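Shirt folding, week two

Posted 14/02/2022

The shirt set is at 68 usable episodes, almost all from the right-hand gripper. I had planned on more by now. The bottleneck is resetting the garment between takes, which takes longer than the fold itself if the start states are going to vary properly.

In December I was starting every take from the same tidy layout. The policy trained on that did well on tidy layouts and nothing else. Johannes Ngcobo looked over the rollouts and suggested I stop squaring up the garment before recording. So now the start state comes off a list: flat, flat with one side turned under, sleeve tucked, dropped from chest height. The list has eight entries and I shuffle it each session.

Other changes since the last post:

Episodes are cut at 24 seconds. Anything longer usually contains a fumble and a regrasp, and I label those separately — they are worth keeping, but in their own bin.

Tag detection on the fingers was dropping out whenever I rolled my wrist past a certain angle. Gripper width is computed from the tags, so every dropout left a hole in the width signal. I interpolate short gaps and throw out the episode if the gap covers a grasp.

Polos are harder than tees. The collar holds its own shape and the placket is stiff, so the top third of the garment behaves differently from the hem. 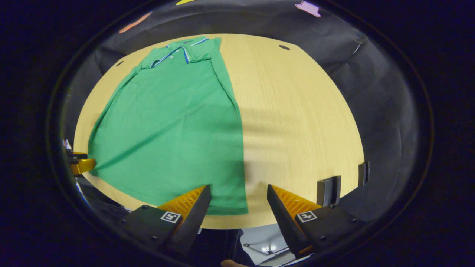 I also moved the logging from Derari to a plain folder of files with a CSV index. Slower to query, but I can fix a wrong label in a text editor.

Still to sort out: colour. Most of my shirts are dark, and I don't trust the model to find a hem on anything pale. I'll go through the op shop rack on the weekend and see what turns up in white and grey.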